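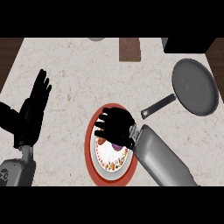
Figure 4-1. Simulated counter, right hand over the plate.

4.3 Running the Countertop Demonstration (Open Day Mode)

This section covers the visitor demonstration supplied with the Stutow control package. It assumes that the Pluvton simulator is installed and that the operator has completed Section 3. The demonstration runs in simulation only. Do not connect the physical arms during open day hours.

1. Start the Pluvton server and wait for the status line to read READY.
2. Load the scene file COUNTER_PLATE. The scene contains a marble countertop, a pan, a decorated plate on a red base, and two arms with black hands.
3. Set the network port to 3277 on the operator station and on the visitor display.
4. Select the overhead view on the visitor display.
5. Press HOME and hold for 3 seconds. Both arms move to their stored start positions.

NOTE: Object positions are reset each time the scene is loaded. Pressing HOME resets the arms only.

6. Select MANUAL and assign one glove controller to each hand.
7. Ask the visitor to open and close each hand before moving either arm.

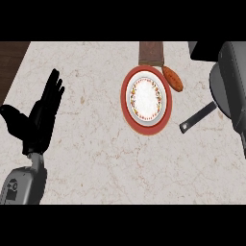 Source: Soomro simulation render, overhead view. Used in the Ivolent visitor guide.

Figure 4-2 shows an empty plate, with a sweet potato against the rim of the red base. The left hand is open, palm up, clear of the objects. Use this hand position when checking finger tracking.

8. If the fingers on the display lag behind the glove, press PAUSE and repeat the glove calibration in Section 3.2.
9. End each visitor session after two attempts and reload the scene.

CAUTION: Do not change the scene file while a glove is active. The controller keeps the last hand position and the arm may jump when the new scene opens.

NOTE: Session logs are limited to 19 entries. Export them before the Tuesday afternoon group arrives. Logs are sent to Murdo Cowie at the demonstration desk.

10. To shut down, press HOME, switch off both gloves, and then stop the server.

For error codes, see Section 6.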